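Stileo Community Help
Topics > Robot learning > Data and demonstrations

Policy trained on handheld gripper demos stalls before grasping. More demos or different ones?

Posted by tessel_k in November
3 replies

I'm trying to reproduce the bimanual result from the Pichon write-up, where they train only on demonstrations recorded with handheld grippers and then run the policy on two arms. My task is picking up a power strip with one gripper and its plug with the other. I have 130 demos. The arms go to the right area and then hover with the jaws open. Validation loss looks fine. Do I need more data, or is something wrong with how I record?

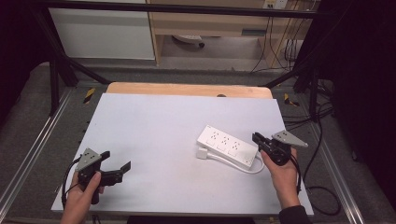

Demonstrations in my set all start from the same kind of pose, and I now suspect that is part of it. I hold both grippers over the white board, left jaws open, and wait a moment before moving in. The strip is white too, and so are the cord and the plug, so the head view has very little contrast to work with. I left the background as it was, with the cabinet and desk in view. Should I change the board, trim the starts, or both?

Alaric Sorensen
Trim the starts first. It costs you nothing. If every episode opens with a pause, the policy learns that holding still near the object is a good action, and validation loss won't show it because your validation demos have the same pause. Cut each episode to begin 3 or 4 frames before the first real motion and retrain on the same 130. Then check the time offset between your gripper width signal and the video. We had a 12 frame lag on the Trorine setup and it looked just like what you describe: good reach, no close.
Change the board after that, as a separate run, or you won't know which one fixed it.

mudlark
get more demos. 130 is low for two hands

r_opdal
I'd go with Alaric on the order. On the board, a matte gray one helped us with white parts, but we also had wrist views, so I can't say how much it does for a head view alone. Vary where the strip lies and how the cord falls, too. The Stakinis scripts have a flag for dropping idle frames if you don't want to trim by hand.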